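Can a machine tidy the bench yet?
Workshop tips from Draturton, April

Every spring we give over this page to the same cheerful question: which of the jobs you hate could you hand to a machine by now? Sweeping, yes, more or less. Mowing, yes, if your lawn is a sensible shape. But the job I get asked about most is the small one — the offcuts, pegs, spare blocks and odd bits of dowel that gather on a worktop by four in the afternoon and stay there till somebody sighs and fetches a tin.

Picking up small loose things is a lovely problem, and I could talk about it all day. Your hand does it without you. You brush a little cube with one finger, feel which way it's lying, and pinch. An arm with two fingers has to be told or has to learn all of that, and it has to come straight down in the right spot or it shoves the piece along the table.
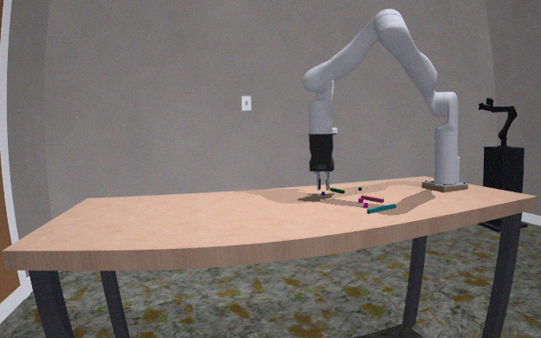
Radomir Janevski: I'd be happy with one that did only the sticks. Blocks I can sweep up with the side of my hand, but thin stuff rolls under everything and I've got 340 bits of dowel in a drawer already. If it can't do thin, I'm keeping my dustpan.

Fair enough, and thin really is harder! A cube gives two flat sides to close on whichever way you come at it, near enough. A stick only works if the fingers are turned across it, so the wrist has to be right before the hand goes down. Then there's the matter of neighbours. A stick lying hard up against a block leaves no room for a finger between them, and a person just flicks them apart first. Teaching a machine that flick is a whole job of its own.

Which brings me to tips you can use today, arm or no arm:

Spread before you sort. One sweep with a flat hand so nothing is piled or touching. It feels like making more mess, and it halves the time.

Do the smallest pieces first. They're the ones that get knocked to the floor while you're reaching for something bigger.

Sort by shape, then colour. Two passes are quicker than one clever one.

Move your lamp. If your own shadow falls across the pieces you'll miss the dark ones every time. Navy on brown shade is hopeless.

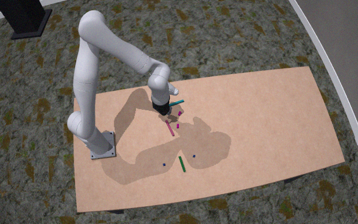 Mundance Makers' Club — Bench and Tools Section

Now, the honest score as I'd mark it. Picking one small piece off a clear, flat top: I'd give the machines 8 out of ten on a good day. Sorting a handful into the proper pots: 7, with somebody nearby. Clearing a real bench, with sawdust, a mug, a coil of wire and last week's glue: 2, and I'm being kind. The gap between the first number and the last is what makes this so exciting to follow.

Teodora Shehu has been keeping notes for us on how she clears her own bench, and she reckons nearly half her time goes on deciding where a thing belongs. The picking up is quick. I think that's the bit to watch, and it's the bit we can all help along by having fewer places for things to go.

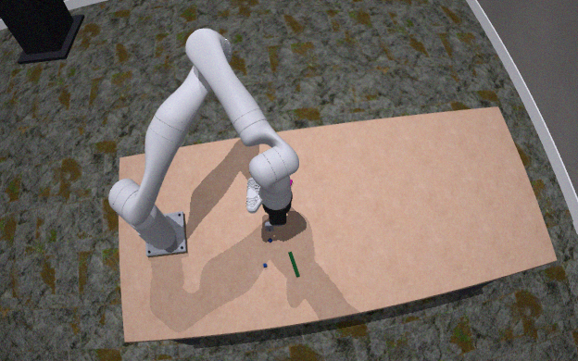
So give each kind of piece one home and stick to it. Shallow trays beat deep tins, whoever is doing the tidying, as fingers of any sort can get in at the sides. Keep one end of the bench clear so there's always somewhere to put things down — I aim for a third of mine and usually manage a quarter. A matt top is kinder than a shiny one for spotting small bits under a lamp, and a strip of thin beading along the front edge will save you a lot of crawling about.

If you've tried the spreading trick on screws, do write in. I've only done it with wood, and I suspect the round-headed ones will be a menace.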